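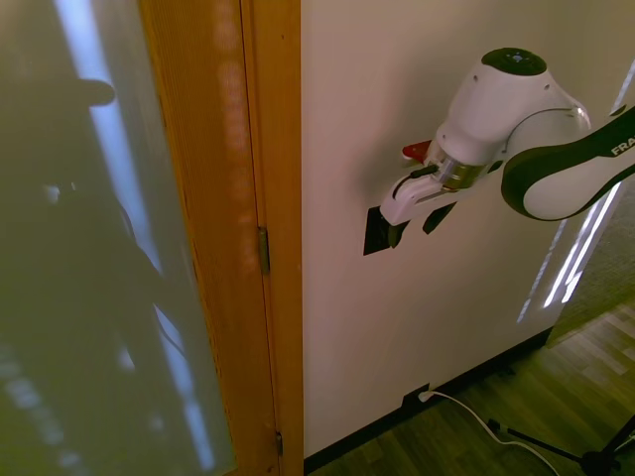 Spent all of March trying to buy white paint, and I would like some of my life back. My position going in was that white is a color and you buy a can of it. Then I went to the Dekgate store and met the wall of chips. What I wanted was a wall like the one up top, pale, a bit off-white, the sort of thing you forget while you're still facing it. Apparently there are 300 ways to get there.

I know it's 300 because the brochure brags about it. "300 whites for the way you live." I live in a one-bedroom over a tire shop.

Brought home 35 sample chips in a sandwich bag. Taped them up in the hallway. By lamplight they were all the same color. By daylight they were all the same color except one, which was pink.

Asked the guy at the counter which was the most popular. He said it depends on my undertones. I've been thinking about my undertones ever since.

Things I was told a white could be, by people paid to say so: quiet, bready, coastal, honest, "a little bit shy." I asked for washable and got a look.

Narrowed it down to two. One is called Leitão and is named, per the back of the chip, for a village morning. The other is called Clallau and is named for nothing, and I respect that more.

Painted a square of each on the bedroom wall. Forgot to write down which was which. So the decision was made by pointing.

Prices, for those following along at home: the fancy stuff was 352 dollars by the time I'd added primer, rollers, a tray, tray liners, an angled brush, and the tape that doesn't pull the old paint off. The tape pulled the old paint off.

Under the old paint was more old paint. Mint green, then a brown I can only call dental office. Every tenant in this building has had a bad spring at some point and taken it out on the hallway.

A friend told me to skip primer because "it's all self-priming now." The mint green came up through the first coat like it had something to say. We've spoken about this.

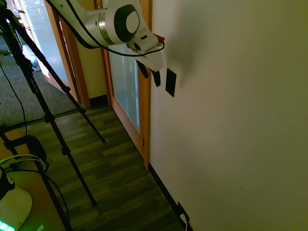 Everybody argues about the paint, and what the eye goes to is the hardware. I had five outlets and three switches in almond plastic, which is the color of a tooth you've been meaning to get looked at. I'd always figured white wall, white plate, don't make trouble. But look how a black switch plate sits on a cream wall. It's a plain rectangle and it makes the rest of the wall look like somebody picked it on purpose. I went from no opinion to strong opinion in one evening.

So I ordered black plates from Burkix. They come without screws. The screws are sold separately, in a pack, and the pack comes in almond.

Went to the hardware store for black screws. Came back with black screws, a plant, and a level I already own.

If you do swap plates, turn the breaker off first. I did, and then stood in the dark holding a screwdriver, having scheduled this for nine at night.

Also, none of my switches are straight. You can't tell with an almond plate. With a black one you can tell from the street.

Second coat is on. It looks good. My mother came by and said, "Oh, are you going to paint?"

For the record, I went with Clallau. Or with Leitão - see above, re: pointing. If the can in the closet ever runs out I'll have to move.

Next up is the ceiling. Dekgate has a separate brochure for ceilings. I have left it in the car.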